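Senior living operations meeting, Zeman House, 28 Jul 2020

Present: Roswitha Fuchs (chair), Benedikt Lenz, Ingeborg Stöcker, Citlali Varela
Apologies: Henrik Ruppert
Minutes: Benedikt Lenz

**1. Minutes of the last meeting**

Approved with one correction. The item on night cover should read "second floor", where it said "third floor".

**2. Director of Resident Care**

Roswitha confirmed that the position has been offered and accepted. The new director comes from the Utora rehabilitation center and will spend the first two weeks on the floor with the shift leads before taking over the care schedule. Ingeborg stays on as acting director until then and keeps the on-call phone.

Ingeborg asked that the handover include the open family complaints, two of which concern laundry and one the timing of evening medication. Agreed.

**3. Occupancy and staffing**

Occupancy stands at 85 residents against 100 licensed beds. Admissions are still limited by the quarantine rooms on the east hall, and Roswitha does not want to give those up before December.

Citlali reported 13 open shifts on the August schedule, mostly weekend nights. Agency staff can fill part of this. She prefers to offer the shifts to our own part-time aides first and will post the list by Friday. Benedikt asked whether the shift bonus still applies – it does, through the end of the current pay period, and Roswitha will look at it again after that.

**4. Supplies**

The Skendine order arrived short by one carton of medium gloves. The supplier has issued a credit. Ingeborg has moved 300 gowns from the lower storeroom to the nurses' station closets and asks that staff sign them out on the sheet inside the door.

Gown use on the east hall is higher than planned. Ingeborg will go over it with the shift leads.

**5. Electronic care charting**

Skiterex has set up the test accounts. Day shift training starts next week, nights the week after. Paper charts stay in use until both shifts are trained. Citlali raised the slow log-in on the second floor computers and will send the vendor a list of times when it happens.

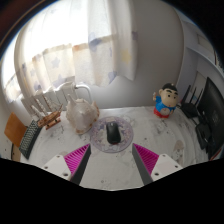 Who signs off on late chart entries while the acting director is off duty?

The shift lead on duty signs them, and Ingeborg reviews them the next working day.

**6. Family visits**

Outdoor visits continue by appointment. The afternoon slots fill quickly, so a later slot will be added on Wednesdays if the front desk can cover it. Benedikt to check with Henrik.

**Actions**

- Citlali: post open shifts; log-in times to Skiterex
- Ingeborg: gown use on the east hall; complaint files for handover
- Benedikt: front desk cover for the later visit slot
- Roswitha: shift bonus

Next meeting in two weeks, same room.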